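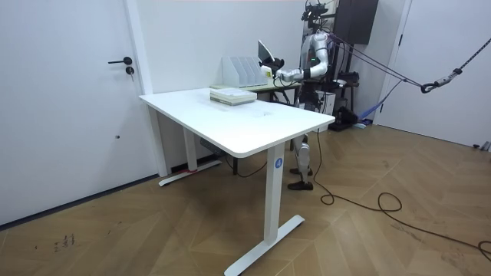 News > Local Business > Technology

Print this story | E-mail this story

Plundilmont says its office robot is learning. So far it is mostly being taught

30 December 2022

Plundilmont, the automation company that moved into the Alomness building last spring, has spent December collecting what it calls "demonstrations" of ordinary desk work. A humanoid robot is steered through a chore by a person, every joint movement is recorded, and the recording goes into a pile. When the pile is large enough, a computer program is supposed to pick up the habit and do the chore with no one steering.

The pile stood at 236 recordings when this newspaper visited. The company considers 169 of them good enough to use. The rest were thrown out because the operator fumbled, the robot bumped the furniture or the recording software quit halfway through.

The company calls the project Gremen. Its stated goal is a machine that can tidy a shared office after hours: shut the laptops, put papers back in the file organizer, straighten a stack of books. Anyone who has watched a coworker do those things in a minute and a half may wonder what the rush is.

The work is slow to watch. The robot stands at a white desk in a small room with a herringbone floor, held by safety straps that run to a hook, and reaches across toward an open laptop on a second desk. An operator in the next room moves a pair of hand controls and the arm follows. On the afternoon we were there, closing a laptop lid took 41 seconds on the best try. On two other tries the gripper slid along the edge of the lid and the operator gave up and started over.

Mateja Bošković, who runs the recording sessions, said speed was the wrong thing to look at.

"We want clean examples, and we want them to be different from each other," Bošković said. "The laptop is a little to the left, the lid is a little more open, the books are in another place. If every example is the same, it learns one laptop on one desk."

That is a fair point, and it also raises the obvious question. All of the recordings so far were made in the same room, with the same two desks and the same laptop. Bošković agreed that this was a limit and said a second room would be added "when the first one is boring." She would not say when that might be.

Nor would she say how often the robot closes the lid when left to itself. The company ran its first unassisted trials earlier in the month, using software it calls Jin, and has not released the results. A spokesperson first described the trials as "very encouraging," then, asked for a number, said they were "not the kind of test that produces one." It is hard to think what other kind there is. The lid is closed or it is open.

Plundilmont showed a short video of one unassisted attempt that ended with the lid down. It would not say how many attempts were made before that one, or after.

None of this makes the company unusual. Teaching by demonstration is a common approach in the field, and people who do it for a living tend to admit that gathering the examples is the dull and costly part. An operator at Plundilmont works in blocks of 30 minutes and then hands over the controls, as tired hands make poor recordings. Between tries somebody walks in, opens the laptop again, moves the books and walks out. The people do a good deal of tidying and untidying for a robot that is meant to spare them the trouble.

What the company has not explained is who will pay for it. It has named no customer. Asked what an after-hours tidying robot might cost next to a part-time cleaner, the spokesperson said the comparison was "premature." The cleaner who does the Alomness building's upper floors now covers them in one evening, without straps.

Bošković was more direct than her employer. She said the laptop task was chosen for its mix of reaching, touching and gentle pushing, and that she did not expect anyone to buy a robot to shut computers. "It is practice," she said. "People hear 'office robot' and they think it is for sale. I did not write that part."

The part in question, a page on the company's website, still says Gremen will be "working alongside your team soon." Plundilmont said the wording was under review.

Recording is due to pick up again after the holiday. The company said it would invite reporters back to watch the robot work unassisted, but did not offer a date.

Print this story | E-mail this story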